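Gripper swap, December, bench 2

Nolthorpe hand back on, the Bangera goes in the drawer for now. Same RAM-stick style job, green board in the gray fixture.
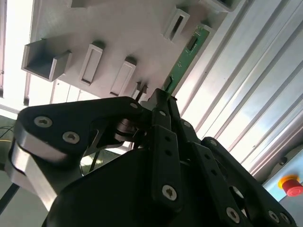

Ran at 30 percent speed, 20 tries each. Bangera slipped 5 times, Nolthorpe once. Fingers are bulky near the slot holders tho, approach angle matters a lot. Retightend the finger screws after.

Wrist cam exposure still too high on the window side, Pumov controller doesn't care but the Botero vision node does. Blinds down next time.

To do: 120 cycle run, softer tips.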